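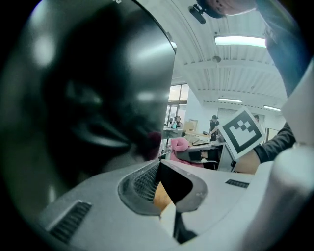 4. Appeals After a Denied Prior Authorization

4.1 Cases and sources

The appeals came from two plans, Carkik and Vornby, both of which sell coverage to small employers. Each plan sent us its full file for every member who asked for a second look at a denied prior authorization. After duplicates were removed, 201 files were left. One of these had no decision letter in it and could not be coded, so the results below rest on 200 files.

Files were read by two coders working separately. When they disagreed, Lærke Mogensen read the file and made the final call. Most disagreements were over the reason for the denial, because a letter can give one reason in its first paragraph and a different one in the attached notice. We coded the reason in the notice, as that is the text a member must answer in an appeal.

4.2 Who files the appeal

In both plans, a member can appeal alone or can name a provider to do it. The forms handle this differently. Carkik uses a single form with a signature line for each party. Vornby asks for a separate permission form, and the clock on the appeal does not start until that form arrives. Several Vornby files show a provider sending in a complete set of records and then hearing that the appeal had not been opened. The member often learned of this only when the provider's office called.

We treated an appeal as provider-led if the provider wrote the main letter, even when the member signed it. Provider-led appeals were more likely to include chart notes and earlier test results. Member-led appeals tended to describe daily life: missed work, trouble sleeping, a long drive to the nearest covered clinic. Reviewers rarely mentioned this material in their decisions, including decisions that went in the member's favor.
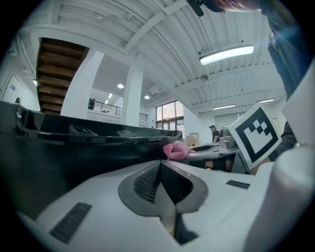 Figure 4. White hand-held gripper and a glossy black molded object.

4.3 The reviewer's reply

A decision letter has to say whether the denial stands and what the member can do next. Nearly all of the letters met that test on paper. How easy they were to use is another question. Vornby letters put the deadline for outside review on the last page, after the language assistance notice. Carkik letters put it in the opening paragraph – a change the plan made in November, partway through our study period. We coded the earlier and later Carkik letters separately for this reason.

Lauritsen, the firm that handles outside review for both plans, gave us its intake log but not its case files. We can therefore say whether a member went on to outside review, but we cannot say what evidence was added at that stage.

4.4 Limits

Members who were denied and never appealed do not appear in these files. They may differ from those who did, and the Jamura survey described in Section 5 was designed to reach them. We also have no record of phone calls unless a plan employee wrote a note. Some denials were likely settled that way, with no appeal opened, and would be missing from our counts.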